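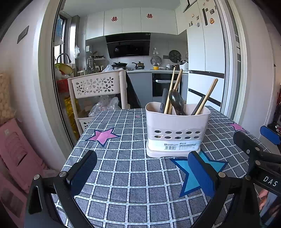 On Monday a member wrote to the list:

> I don't see why we should leave the Jirkach bus for the one from
> Summont. The walk from Summont is longer, and we have always
> started at Jirkach. Is it decided already?

Print | E-mail
Posted in May by the walks editor, Grirlow list

Dear all,

It is not decided. I only asked the bus company, and they answered that the Jirkach bus will stop running on weekends after this month. If we keep Jirkach, we must come by car, and the parking place there has room for 5 cars only.

From Summont the path is 9 kilometers to the hut. It climbs slowly through the forest and there is a spring on the way. I walked it last fall with a heavy bag and I was not very tired. The old path is steeper, and after rain I do not like the part near the stream.

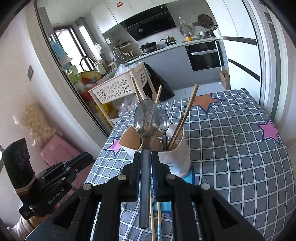
The hut fee stays the same for both ways, and the booking also. Please write to me how many nights you want and if you bring a sleeping bag. For dinner I propose noodle soup again, it is cheap and quick. A metal spoon and thin wooden chopsticks are enough for it, so leave your heavy camping sets at home. Bread we can buy in Summont before the walk, the bakery opens at seven.

Please answer to the list and not only to me.

Greetings from Grirlow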